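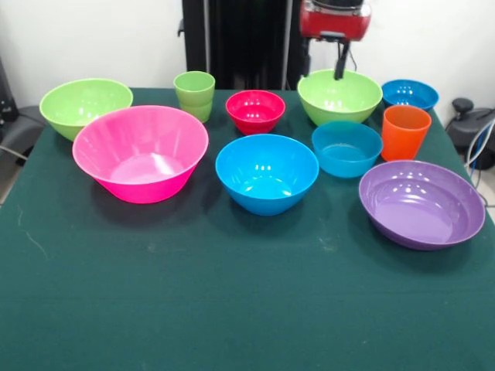
If your plastic bowls live in a heap and you have to lift out half the cupboard to get at the one you want, give this an evening. I love doing this one! It's cheap, it's quick, and bright bowls look so good laid out on a table that you may be a bit sorry to put them away.

## What you need

- Every plastic bowl and cup in the house (check the car and the yard)
- A table with a cloth on it, so nothing skids
- A dish towel
- Dish soap and baking soda
- One shelf or deep drawer. Mine is a Bikwood shelf 19 inches wide, and it's plenty

## Step 1: Get them all out

Put the whole lot on the table, right way up, toward the back. Keep the front part of the cloth clear, because that's where you'll be building your stacks. I use a dark green cloth with a bit of fuzz to it. The colors jump right out against it, pink especially, and the bowls stay where you put them.

Separate anything that's stuck together. Cups are the worst for this. If two won't come apart, fill the inner one with cold water, stand the outer one in warm water for a few minutes, then twist gently. Don't pry at the rim with a knife, you'll only nick it.

## Step 2: Check and wash

Run a finger around each rim. Cracks and rough spots mean it goes to the garage for screws and paintbrushes. Greasy film comes off with dish soap, and for old tomato stains I make a paste of baking soda and water and leave it on for 26 minutes (I set the oven timer, and that's the number that stuck). Rinse, dry, and let everything air a while longer before you stack. Damp bowls grip each other like crazy.

## Step 3: Sort by size, then shape

Forget color for now, tempting as it is! Find your biggest bowl and start there. On my table it's the hot pink one. Then look at the shape of the sides:

- **Wide, flared bowls** nest low and make a nice compact stack.
- **Deep, round bowls** take up more height, so give them their own stack if they won't sit down properly.
- **Tall cups** go with other cups. An odd one can stand alone at the end of the shelf and hold measuring spoons.

Try each bowl inside the next one up. It should drop in and lift out with one hand. If you have to push, it belongs somewhere else.
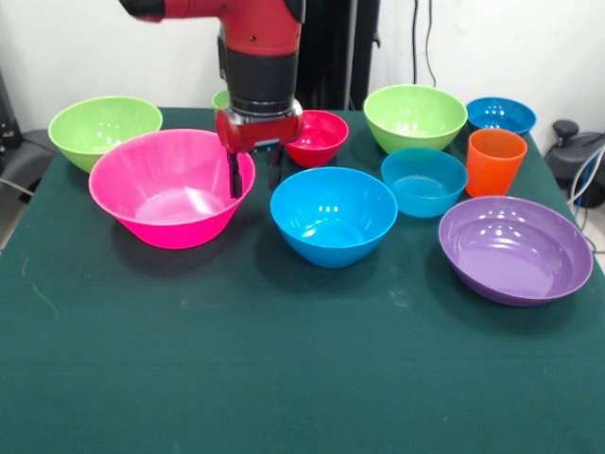
## Step 4: Build the stacks

Bring the biggest bowl to the front of the cloth and work down to the smallest. Stop before a stack gets wobbly. My friend Obed Asante slips a square of paper towel between bowls to save the shine, and I've started doing it with the glossy ones.

## Step 5: Put them away

Heaviest stack at the back, everyday stack in front, cups to the side. Leave enough room above to lift the top bowl straight out. Kids' bowls go on the lowest shelf you've got, so they can set the table themselves.

I redo mine every December before the baking starts, and it takes maybe as long as a pot of coffee. Have fun with it!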